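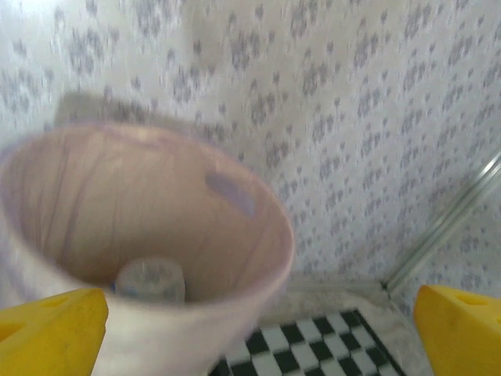
Parcel shows "held at delivery office", postman has scanned it out twice, what should I correct first?

Asked by Radport_counter2

Hello to all. I work at the counter of a small branch office and since November I am also responsible for the delivery list, because my colleague moved to the sorting center. I have learned the most of it from her notes, but the notes do not cover my problem.

We received a bag with 26 registered items. I opened the bag in the system, I compared the labels with the bag list, and everything was matching. After this I assigned the items to beat 2, which is the beat that goes along Eskildsen street and the harbor. The postman took them out at 9:40 in the morning. When he came back, one parcel was not delivered (the door was locked), so I entered the remark "door locked, notice left" and put it in deposit for the next day.

The next morning I issued the parcel again to the same beat. The system accepted it and printed it on the list. But in the tracking, the customer sees only "held at delivery office", and in my own screen the parcel appears in two places: one time in deposit and one time with the postman. In the evening he returned it again as not delivered, and now I cannot submit the returns for the beat. The message is "article status mismatch, error 382".

My questions:

Should I first remove the parcel from deposit, or should I first cancel the second issue to the postman?

Is it a problem for the day closing if I leave it until tomorrow? My balance for cash on delivery is correct, this parcel has no money to collect.

I should say that we use the Jarkis handheld for the beats, and the office computer is the older one. I do not have supervisor rights. Thank you in advance, and excuse me if the question was already answered, I searched but found only topics about money orders.

3 answers

Answer 1 (accepted by the person who asked)
by Þórarinn Holst

I had the same error in our office several times, so I will try to explain it in the order I do it. English is not my first language also, please ask if some step is not clear.

The reason is almost always the deposit. When you put an article in deposit in the evening, it must be taken out from deposit in the morning before you assign it to a beat. On the office computer the program lets you type the article number directly in the beat screen, and it does not check if the article is still in deposit. The handheld takes the number too. So you get two open records for one article, and the return can be written to only one of them.

You should not cancel the second issue first. If you cancel it, the handheld keeps the article on its list and at the next synchronization it sends it again, and then you have the same mismatch with a later time on it. I did this mistake in my first month and it took two days to clean.

What works for me:

1. Synchronize the handheld and log the postman out. Wait until the pending counter shows zero.

2. In the office program open Deposit, then Articles in deposit, and search the article number. Choose "Withdraw for delivery". In the remark field write "issued to beat 2" and the date of the second issue. Do not use "Withdraw for return to sender", these two are next to each other in the menu and they look very similar.

3. Go to the beat returns and press Refresh. The parcel should now be only in one place, with the postman.

4. Enter the remark of the second attempt. Check with the postman what it was, it can be different from the first day. If the door was locked again, it is again "door locked", but you must choose the second attempt, otherwise the holding period starts from the beginning.

5. Submit the returns for the beat, and only after that put the parcel in deposit.

If step 2 says "article not found in deposit", then close the program completely and open it again. The list is loaded at the start and it is not always fresh.

For your second question: you can close the day with one article in mismatch, but the office abstract will show one article more than you have physically in hand. Our inspector accepts this if there is a line in the error book with the article number and the time. I would still correct it this evening, because tomorrow the morning issue will be blocked for the whole beat and the postman will stand and wait for you.

Comment from Radport_counter2: Thank you very much. I did steps 1 to 3 and the parcel is now in one place. In step 4 I could not see "second attempt" at the beginning, I had to scroll down the list. The returns are submitted.

Comment from Þórarinn Holst: Good. Yes, the list is longer than the window. Please look tomorrow morning if the tracking page has changed too, it comes with some delay.

Answer 2
by gasteck_sub

just call the helpdesk and give them error 382, they reset the article from their side. we always do it like this at Gasteck. you need supervisor to confirm on phone though

Comment from Radport_counter2: Our supervisor visits only in the afternoon, but I will keep it in mind.

Answer 3
by old_sorter

Not an answer to the error, but for the future. Every morning before any beat is opened, print the deposit list and withdraw everything that goes out, in one batch. The batch screen takes up to 100 articles at one time. Then compare the printed list with the articles on your table and give both to the postman for signature. We keep the signed lists in a folder behind the counter.

Also check that the clock in the handheld is the same as in the office computer. Ours was behind, and the returns looked as if they were made before the issue. The message was a different one but I do not remember the number.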